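The Case for Switching Half the Lights Off

Most shared offices are lit to a single number. Somebody specifies the desk level, the long fluorescent fixtures go up on the ceiling, and every square foot of floor gets the same treatment whether people read there or walk through it twice a day. I think this is poor practice, and the cost of fixing it is small.

Uniform lighting made sense when desks filled the floor. A large open room now holds benches, a stair, storage and a good deal of circulation space. Those areas have different requirements. A stair needs even light on the treads at all hours. A bench used for small parts needs more light than the ceiling can sensibly deliver, and it needs it from the side.
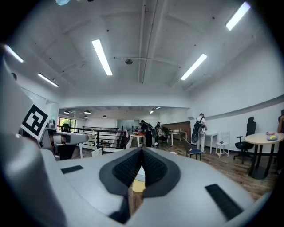 Ceiling shape complicates matters. A white vault reflects well and spreads light farther than a flat tile ceiling of the same area, so layouts copied from a flat room tend to overshoot. Haruna Koyama, who reviewed the Juseo office plan in April, measured 3750 lux-hours per shift at desks where 2000 would have met the brief. The tenants had been complaining of glare and buying taller monitors.

My preference is for two circuits at minimum: one for the routes people walk, one for the places they work. Task lamps take care of the rest. Leitner and Ondari have both moved to this arrangement on their upper floors, and the objection I hear most often – that a room with uneven light looks unfinished – has not come from anyone who sits there.

Sensors are a separate question. A ceiling sensor in the middle of a big room knows that someone is present and very little else. I would spend the money on switches by the door, with labels.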